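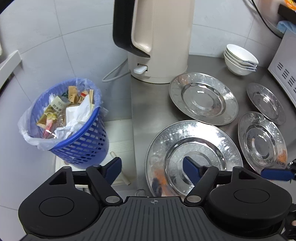

Counter and wastebasket, second floor pantry, Clirkham House

This site uses cookies to keep you signed in. By continuing to browse the forum you accept their use.

Filed under: Shared Kitchens > Dishes, Counters and Waste

pantry_desk_2
Posted May 16, 2007

Residents of the second floor are asked to comment on a proposed change to the pantry rules. The current rule states that dishes may remain on the steel counter for up to 4 hours after a meal. The proposal is to shorten that period to 30 minutes for plates with food on them and to leave the period unchanged for clean items.

The steel plates are the main concern. When they are left out with sauce on them, the next person has no clear surface beside the kettle, and the kettle is the one item that every resident uses. The proposal also asks that the wastebasket be emptied when its contents reach the rim, by whoever finds it in that condition.

Comments will be accepted in this thread until the end of May.

eastwing37
The first part of the proposal is reasonable and I support it. I do not support the second part. A rule that assigns a duty to whoever finds the basket full assigns it in practice to the people who cook early, because they are the first ones in. There should be a written rota.

I would also ask that foam food containers be taken directly to the bins on the ground floor. One container fills a large share of the basket, and the bag then appears full when there is very little in it.

tallis_row
I must disagree with the previous poster regarding a rota. The Sunaseck building adopted one and it was followed for 3 weeks. After that the sheet remained on the wall and the bags were left as before. A simple rule that applies to everyone is easier to keep.

On cardboard, please flatten it and place it with the paper. Scraps of cardboard in a kitchen bag cause it to tear when it is lifted.

eastwing37
The rota at Sunaseck covered the stairs, the laundry and the kitchen on one sheet. A rota for a single wastebasket is a different matter. I maintain my position.

nisbet_lane
May I raise the storage of bowls. The white bowls are at present kept on the counter beside the microwave, and residents have been placing them in different ways. I would recommend that one method be agreed. My own practice is to lean them at an angle after washing, with the openings facing out, so that the water runs down to the rim and the inside can be checked before use. A bowl that is stacked upright while damp will hold water in the bowl beneath it.
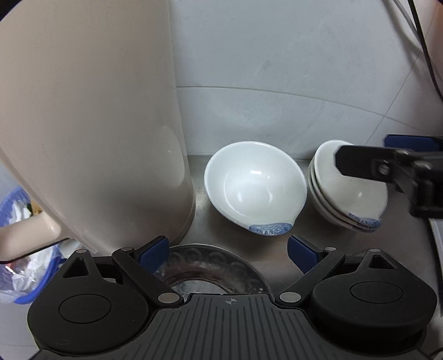
The tiles behind the counter should be wiped at the same time. Splashes dry on them and are difficult to remove later, and a bowl leaned back against a marked wall has to be washed a second time. A damp cloth is sufficient. I would not use the scouring powder, as it dulls the glaze.

I have no objection to the 30 minute limit.

quietkettle
I do object to it. Several of us work evening shifts, and a person who has been called to the telephone or to a child cannot always return within half an hour. One hour would be fair. It should also be stated that soaking a plate in the sink is not an acceptable way of meeting the limit, or the plates will merely be moved from one place to another.

With regard to the bowls, leaning them takes up more of the counter than stacking them upright. The counter is narrow and we are told in the same thread that it must be kept clear.

nisbet_lane
They may be leaned until dry and then stacked. I did not intend that they should remain in that position overnight.

quietkettle
That is acceptable to me, provided it is written into the rule.

wustel_b
A question on the kettle. Is there a rule as to where it should stand? I would prefer that the cord be kept away from the edge and that plates not be set down against the base. I have twice had to move a stack of plates before I could reach the power button.

tallis_row
There is no rule at present. I would support one.

pantry_desk_2
Thank you for these comments. The proposal will be amended as follows. The limit for plates with food on them will be one hour, and soaking in the sink will not count. Bowls may be leaned to dry and are to be stacked once dry. Foam containers and cardboard are to go to the ground floor. A line will be added regarding the kettle and its cord.

The matter of the wastebasket remains open. Residents who favor a rota are asked to state which days they would be able to take.

eastwing37
I can take Mondays.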